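Zotberg hand-guide teleop kit, two months in. Short version: buy the cuff, think twice about the puck

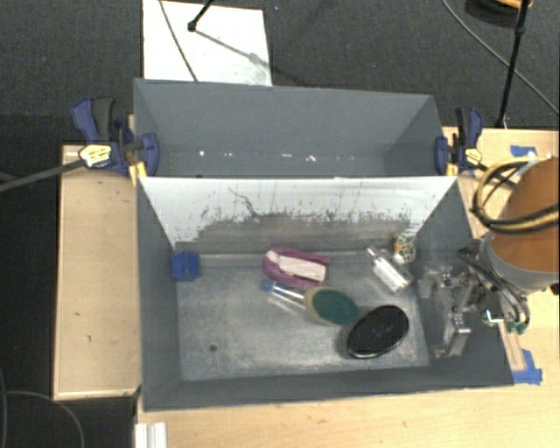
What I use it for

Bin picking demos. Small junk out of a metal bin, one piece at a time, one person driving. Sponges, caps, little tubes, a glass bottle, whatever's in the drawer. Each run gets recorded and goes off to train the policy. So I'm not reviewing this as a toy, I'm reviewing it as the thing I hold for three hours on a Saturday.

Kit is $838 with the puck, and the puck alone is 200 of that. More on that below. I paid full price, no discount code, nobody sent me anything.

What you get

The cuff (clips on near the wrist of the arm, has a squeeze handle and two buttons). The puck (a 6-axis knob thing that sits on the desk for remote driving). USB cables, too short. A foam insert that smells. A license for the Honero recorder, one seat. No printed manual, just a card with a link, and the link went to the wrong product page when I tried it in April. Fixed now.

Setup

Cuff was easy. Four screws, plug it in, arm goes slack, you push it where you want. Ten minutes if your arm is on the supported list. Check the list!! Older firmware is "supported" with an asterisk, and the asterisk means you reflash first.

Puck was a whole evening. Driver installs fine, then the axes come up rotated vs the base frame and you fix it in a text file. Push left, arm goes toward you. There's a calibrate button, it did nothing for me the first three times. Fourth time fine. No idea.

Hand guiding (the cuff)

Really good. Light touch, no stickiness when you reverse direction, which was my big gripe with the Naidu handle I had before. You can feel the fingers touch the floor of the bin through the arm. Reiko Nakajima had never moved an arm before and was doing clean picks by lunch.

Gripper squeeze is analog so you can close halfway and creep in. Huge for round stuff and for anything lying up against a wall. With the old handle it was open or shut and that's it, and clear tubes went shooting across the bin.

Bad parts. Your hand is in the camera view a lot. If you train from the wrist camera only, maybe ok, if you use a fixed one you're going to have forearm in everything. Also you get tired. Deep bins are worse, you're leaning over with your elbow up. My shoulder was done before the session was. And the second button (mark end of episode) is right where your thumb rests, so I've ended a bunch of episodes halfway thru a grasp. You can swap it in the config, do that first.

Remote driving (the puck)

Clean video, no hands, sit in a chair. That's the pitch and it's true. But you lose the feel completely. Flat lids are the worst, you're trying to get a fingertip under an edge you can't judge, and by the time you see contact you've already pushed too far. I put the speed down to the lowest setting for anything near a wall and left it there.

Lag is small, fine on a wired connection. On wifi don't bother.

Rotation is too twitchy out of the box. You think you're moving down and you're also rolling the wrist a couple degrees. Turn on axis lock. Toshiko Ogura drives with it locked to translation only and taps to unlock for the turn, her demos are way smoother than mine so I copied that.

Recorder software

Honero is ok. Saves fast, playback is nice, you can trim the dead time at the start of an episode. Cannot delete an episode from the list without opening it first, drives me nuts. Crashed on me over 2 long sessions, lost the open episode each time but not the ones before it. Export is plain files in a folder, thank you.

One thing to know, cuff demos and puck demos come out with different default tags and different sample rates. If you're mixing them, set the rate by hand before you start recording. I didnt and had to resample everything.

General tips

Clamp the bin down. Clamp it more than you think. When you're hand guiding you lean on things, and a bin that creeps over the day makes your morning demos useless against your afternoon ones. Tape marks on the table help too.

Tie the cables up on the arm with slack at every joint. The cuff adds one more and the stock length wants to snag.

Don't record the first few runs. Everybody's jerky at the start.

Vs the Storndale

Tried a friend's Storndale glove setup for a day. More natural for turning things over, miserable for straight picks, and it drifts. Costs more. I'd take the Zotberg cuff every time for bin work. For folding cloth or something, maybe the glove.

Ratings

Cuff 9/10. Puck 5/10, 6 after the axis fix. Software 6/10. Cables 2/10, buy longer ones same day.

If you can get the cuff by itself do that and spend the 200 on a decent chair and a second camera. Will update if the new puck driver does anythign about the rotation.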